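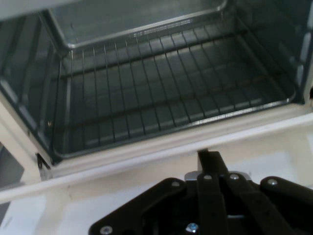

The Toast Set

The oven job was the one I did by myself. The others had gone over to drawers by then, and drawers were easier, so I was left in the back bay at Flisthorpe with a toaster oven, a bag of fake bread and a list.

The list said 1000 good ones. A good one was a run where the arm went in, took what was on the rack or put something on it, came out, and touched nothing else. I drove it with the pair of hand controllers. I squeezed, it squeezed. I leaned, it leaned. When I finished a run I pressed the left pedal to keep it or the right pedal to throw it out, and then I put everything back a little differently and went again.

I had worked in a bakery for nine years before this, and I thought that would help. It helped with getting up. In the bakery you reach into an oven without thinking about your wrist. With the controllers I thought about my wrist all day. If I came in flat, the fingers hit the front lip. If I came in steep, I could get over the lip but then I was pointing at the floor of the oven and the bread lay crosswise to me. There was an angle in between, and I found it on the second morning and lost it again after lunch.

The company was called Trelton. They paid by the hour, with a bonus by the set, and the sets had names. Mine was Toast. There was a Mug set and a Sock set and one called Losen that nobody would explain to me, though I saw jars going into that room.

Somewhere past four hundred I began to get good at it. I could tell because I stopped holding my breath at the lip. I could put a slice down in the middle of the rack and let go without dragging it. I kept run after run. My foot only went left.

Then a message came down from the people who trained the model. It said the Toast examples were too much alike. The arm was learning one path, and when they moved the oven two inches it went down that same path and struck the side. They asked for more variety. They also asked for recoveries, meaning runs where I started to get it wrong and then fixed it.

I wrote back and asked whether I should make mistakes on purpose. The answer was yes, but natural ones.

I sat there a while with the controllers in my lap. I had spent two weeks getting rid of my natural mistakes, and I couldn't remember exactly how they went. The first ones I made on purpose were bad. I would sail in, stop short in the air, and correct like a man acting in a school play. They sent those back. The note said "hesitation appears scripted."

So I went to the storage drive and watched my old runs, the ones from the first morning, before I had the angle. They kept everything, even what I had thrown out with the right pedal. I watched myself bump the lip and back off. I watched the fingers close on nothing, open, drift left and close on nothing again. There was one where I caught the rack and lifted it, and the whole arm stood there with the rack tilted up for six seconds while I decided what to do. I remembered that one. I had looked behind me to see if anyone was watching.

I tried copying those, and that didn't work any better than making them up. What worked was switching hands. I drove with my left on the controls meant for my right, and all of it came back, the bumping and the drifting and the held breath. I would get in trouble and get out of it. I moved the oven between runs, a little toward me, a little away, turned some. I used the heel of the loaf and the thin slices and the bagel with the split side. On some of them I meant to recover and didn't, and I threw those out, and then I thought about the drive and supposed they weren't really thrown out.

The set closed at nearly 1000, and they called that close enough. I got the bonus. In January they ran the model on the same bench in the same bay, and they let me stand in the doorway.

They had turned the oven a little. The arm came up over the front and tipped down, and it was a bit high, and one finger brushed the lip. It backed off. It drifted left, slowly, and stopped, and went in again at the angle in between. It took the slice, brought it out and set it on the plate.

Somebody clapped. One of the engineers said the drift was an odd touch and asked if it could be trained out. Another one said to leave it in, since it got the bread.

I went back to my bench. They had started me on a new set by then, which was Lids. I picked up the controllers, the right one in my right hand, and did the first run badly, and kept it.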